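Food & Local Business

Zatwood diner parks its dessert cart after one last lap

September – by Yetunde Ojo

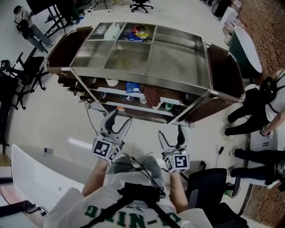

What happens to the cart now? It goes to the back hall of the Zatwood library, where it will carry large-print westerns until a wheel gives out.

The dessert cart at Jõgi, the dining room on Kaken Street, made its farewell trip around the tables shortly after 8 p.m., and was met with the sort of applause usually kept for retiring crossing guards. On board were a lemon tart, a rice pudding, a chocolate cake of uncertain height and a bowl of stewed prunes that has appeared on every cart menu since the place opened in 2000. The prunes came back untouched, as is the custom.

From next week, dessert at Jõgi will be ordered from a card. The card is cream-colored and folded once. It lists four desserts, two fewer than the cart used to hold, and describes each of them at a length that the cart never needed. The rice pudding alone gets three lines, one of which concerns the rice.

Management says the change comes down to space. The dining room gained two tables over the summer, and the route the cart used to take, out past the coat hooks, along the window and back by way of the big round table, is now a route only in the sense that the Northwest Passage was. Servers had begun asking the couple at table 4 to stand up so the tart could get through. The couple at table 4 had begun asking for another table.

There was also the matter of the noise. Regulars will remember the front left wheel, which squeaked on the way out and, for reasons no repair shop could settle, hummed on the way back. It was oiled, replaced, oiled again and at one point wrapped in something from a bicycle store. A diner who wrote to this page in the spring said she could hear the cart from the parking lot and had come to find it reassuring. A second diner wrote the following week to say that she was alone in this.

The food side of the argument is harder to pin down. The kitchen's view is that a slice of cake wheeled around a warm room for an entire evening is not the slice it was at 5 o'clock, and that a plate sent straight from the counter will be in better shape. The customers' view, as collected by this reporter over a coffee that was refilled without being asked for, is that they never planned on having dessert in their lives until it pulled up beside them. Several were worried about what would happen to sales. Several more were looking forward to losing weight.

Jõgi put out a short statement with its new prices, which are going up slightly, and its old hours, which are staying put. It thanked guests for "their patience in the aisles" and promised that the prunes would remain available on request. So far there has been one request, from a man who wanted to make sure they were the same prunes. He was told the recipe was the same.

Across the street, Ziditano has been watching all this with what it would like people to think is sympathy. The restaurant does not have a dessert cart and has never had one, but within hours of the announcement a chalkboard had gone up by its door reading OUR DESSERTS COME TO YOU. Asked how, a server explained that he would be carrying them. He then pointed out that this was how they had always done it, and went to find a cloth for the chalkboard, where someone had left the second S off.

The library, for its part, is pleased. Its current book cart is older than the building and pulls to the right, so that reshelving the biographies has always involved an unplanned stop in gardening. The branch had been told that a replacement would cost $1,115 with delivery, a figure that was read aloud at the last town meeting and followed by a silence. Jõgi's offer came the next morning. The price was one library card, on which all late fees up to now are forgiven. The branch would not say how much that came to, though it did say that the book in question was a cookbook and that it would still like it back.

Delivery was made on foot, down Kaken Street, a distance of some four blocks that took most of half an hour on account of the curbs. A few people came out of the hardware store to see what the sound was. One asked if there was any tart left.

The cart starts its new duties this month, once the shelves have been measured to see how many hardcovers fit on each. Patrons of the quiet reading room have been told about the wheel.

Jõgi is open for dinner every night except during the street fair. Tables by the window should be booked ahead, and anyone offered table 4 may now remain seated throughout.

Filed under: Food & Local Business, Kaken Street, Library

Got a tip or a correction? Write to the news desk. | All rights reserved | Back to top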